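The Case for One Bin

I want to argue for something small. Every household, and most workplaces, should keep one open bin for the things that don't belong anywhere, and should stop trying to sort them.

I know how that sounds. For the last ten years or more the advice has gone the other way. Everything gets a category, every category gets a container, and every container gets a label, preferably in nice handwriting. If you have ever watched a video on organizing a garage you know the look. Clear boxes on white shelves, batteries by size, tape with tape, gloves with gloves. I used to believe in it. I spent most of one August doing it to my own garage, and I spent $35 on labels alone.

The system I built had a section for cleaning supplies, a section for adhesives, a section for safety and work wear, a section for hardware, and a section for drinks and picnic things. I was proud of it. It lasted until I had to fix the gutter over the back door.

Fixing a gutter takes gloves, tape, something to spray the old dirt off with, a couple of clamps to hold the piece while it sets, and a cup of coffee. That is five sections. I walked to all five, took what I needed, did the job, and came back with an armful of stuff and dirty hands. I put it all down on the bench in one heap and went in to eat. The heap stayed there three weeks. When I next needed the gloves I did not look in safety and work wear. I looked in the heap, and there they were.

My view is that the heap was right and the shelves were wrong.

People who sell storage sort things by what they are. People who do work use things by what they're doing. Those are different orders, and the second one changes from job to job. A roll of tape is an adhesive on the shelf, but in the hand it goes with a glove one day and a cardboard box the next. You can't build a shelf for that.

The usual answer is kits. Make a gutter kit, a painting kit, a car kit. I tried that as well. The trouble with kits is that you need five spray bottles and five rolls of tape, and four of the rolls are always fresh while the one you want is down to the cardboard. I also noticed that I robbed the kits. The painting kit lost its gloves to the car kit, and the car kit lost its tape to a birthday present. Inside a couple of months each kit was missing one thing, and it was a different thing each time, so I had to open all of them to find out what I had.

I grew up over a hardware store in Morgate called Stępień, and I still think about the counter there. The store itself was as sorted as any store has to be. It had drawers to the ceiling, and a customer could ask for one brass screw and get it. Behind the counter, though, under the register, was a wooden crate with no name and no label. It held whatever the people who worked there picked up and put down all day. Scissors, a rag, string, a flashlight, a bottle opener, somebody's reading glasses. It was a mess, and I never saw anyone spend more than a few seconds finding something in it.

I asked once why they didn't tidy it. I was told it was tidy. Everything in it was in it.

I thought that was a joke. I now think it is a fair definition. A thing is put away if you know where it is. If there is one place for all the odd things, you know where every odd thing is. You may have to move a cup to get to it, and moving a cup takes no time at all.

There are limits, and I don't want to oversell this. The bin can't hold anything sharp enough to cut you when you reach in without looking. It can't hold anything that leaks or anything a child shouldn't drink. I keep knives and blades in a drawer, and the drain cleaner is on a high shelf. Food goes in the kitchen. Papers go somewhere flat, because a bin eats paper. And if you own 4,000 screws you need drawers for them, as Stępień did. I am talking about the things you own one or two of and use for everything.

The bin also has to be the right shape, and here I have strong opinions. It must be open. A lid is a decision, and at the end of a job I am done making decisions. It should be wider than it is deep, or at least shallow enough that your hand touches the floor before your elbow is inside. It should have slanted sides if you can find them, so that things slide down where you can see them. It should be one plain, pale color inside, so a black glove shows up. Mine came from a restaurant supply place in Dalura that was closing down. It has had paint on it and plaster dust in it, and I have never washed it. I don't plan to.

It should be at table height. On the floor, it becomes a trash can. People drop wrappers into it without thinking, and after that it really is a mess. On a shelf above your eyes it becomes a mystery. On a bench, where you can look down into it, you take in the whole contents at a glance.

And it should stay put. A bin that slides around when you rummage will make you hate it. A box that is always in exactly the same spot becomes part of the furniture, and your hand learns the way.

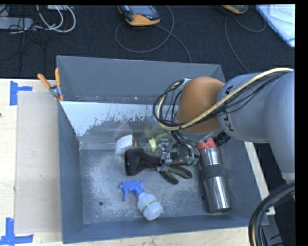 The strongest objection I hear is that the bin will fill up. It will. That is the part of the system people leave out, and without it I agree that you just have a box of junk. When mine is full to the point where things rest on top of other things and I can't see the bottom, I tip it out on the bench. Whatever I have used lately goes back. Whatever I haven't gets looked at properly. Some of it belongs on a shelf after all. A lot of it is a cap with no bottle, or a bottle with no cap, and I throw it away. The whole business takes less time than it used to take me to print the labels.

I have come to like the tipping out. On a shelf, a dead thing can sit in its correct place for years looking like it has a purpose. I had a box marked ADHESIVES with glue in it that had gone solid before I moved to this house. It was perfectly organized. In the bin it would have been in my way every day, and I would have dealt with it.

The other objection is about looks. A bin of odds and ends is ugly. A tumbler lying on its side next to a spray bottle does not make anybody feel calm. I accept that. If the garage or the utility room is where you go to feel calm, ignore me. I go there to get the tape.

But I would ask people to think about where the pressure for a pretty utility room comes from. We see other people's shelves now in a way we never used to. When I was a child I couldn't have told you what the inside of any neighbor's garage looked like, apart from the two who left the door up. Now I can look at strangers' garages all evening, and every one of them has been cleaned for the occasion. I don't blame the strangers. I would clean mine too. I only think it's a poor standard to hold a working room to on an ordinary afternoon when the gutter is coming off.

There is also the matter of other people in the house. A sorted shelf works for the person who sorted it. Everyone else has to learn the rules, and they won't, and you will be annoyed with them. I was annoyed for a whole winter about a spray bottle that kept turning up with the drinks and picnic things. Nobody has to be taught one bin. You finish with the thing and you put it in. Guests can do it. Children can do it before they can read a label.

My neighbor across Nalen Street has the full set of clear boxes, and they are beautiful, and I have borrowed from them many times. Each time, the two of us stood in front of the shelves for a while deciding whether a bungee cord counted as automotive or camping. It was in camping. I brought it back the next day and it went on top of the dryer, with a lot of other things that were waiting to be sorted.

I looked at the top of that dryer for some time. It had gloves, tape, a water bottle and a clamp on it. Put an edge around it and you would have my system. I think most houses already have one of these spots, on a dryer or a stair or the end of a counter, and the people in them feel bad about it. My suggestion is to quit feeling bad, get a decent bin, and set it there.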